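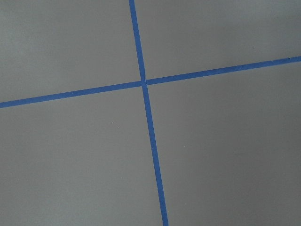
Blue Tape Helps Robot Arms Find Their Place

Last updated: November, 4:19 p.m.

A roll of blue tape and a plain gray surface may not sound like much of a research budget, but a small team at the Varell lab has been getting a surprising amount of use out of both. The group wanted an easy way for a robot arm to work out where it is, using only the little camera at its wrist, and it settled on strips of tape that cross one another and divide the surface into cells.

The method, which the team calls Bonix, looks for the place where two strips meet and works out from their angles how far the arm has drifted or turned. The tape doesn't have to be laid perfectly, which will come as a relief to anyone who has ever tried to tape a straight line - small offsets at a crossing are measured once, at the start, and then taken into account.

Over 1192 trial moves, the arm came to rest within a millimeter or two of its target in all but 44. Most of those misses came when the camera was so close that it saw one strip and no crossing at all. Setup took about 19 minutes, and the team is quite pleased with that, having spent most of an afternoon on its old printed markers.

Next the researchers would like to try a bigger surface and dimmer light - and, if the schedule allows, a second arm working from the same tape. They hope to share the code in the spring.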